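Keramus Oval Oven Dish, Light Blue

Home > Kitchen > Oven and Table > Keramus

Product code: 507
Availability: in stock at Pickering, two working days elsewhere

The Keramus oval is a glazed stoneware dish for baking and serving. It has a small handle at each end and is sold singly or as a set of 3. The medium size holds enough for two people as a main course, or four as a side. Most customers buy it for gratins, crumbles and baked fish.

The base is left unglazed on the foot ring, so put a mat under it on a polished table. The glaze is lead-free and does not need seasoning before first use. Wash it in warm soapy water, dry it, and it is ready.
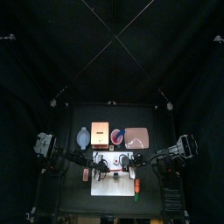 Sizes and capacity

Small: 400 ml
Medium: 1,000 ml
Large: 1,800 ml

Capacity is measured to the brim. For anything that bubbles, such as a fruit crumble, fill to a finger's width below the rim or stand the dish on a baking tray.

Oven, microwave and freezer

Safe in the oven up to 220 degrees. Suitable for the microwave and the dishwasher. It can go in the freezer, but let it come back to room temperature before it goes in the oven. Stoneware cracks when it is heated or cooled too quickly, and this is not covered by the guarantee. Do not use it on the hob, under a hot grill or over a flame.

Burnt-on food comes off with an overnight soak. If a mark stays, use a paste of bicarbonate of soda and a soft cloth – wire wool will scratch the glaze. 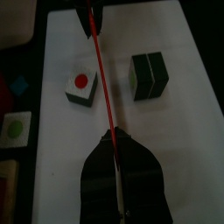 Photo: Nosow Kitchenware

Colours

Light blue, cream and dark green. Each firing comes out a little different, so a dish bought later may not match an older one exactly. If you want a matching set, order all the pieces together and we will pick them from one batch. The Mundivard range of serving spoons and lids is sold separately. Mundivard lids fit the medium and large ovals only.

Delivery and returns

Standard delivery is free on orders of two dishes or more. Unused dishes can be returned within 30 days in their original box. If one arrives chipped, keep the packaging and send us a photo of the damage – we will post a replacement and you do not need to send the broken one back.

The price shown includes VAT and has applied since July 1, 2018. The next delivery of dark green is due in August.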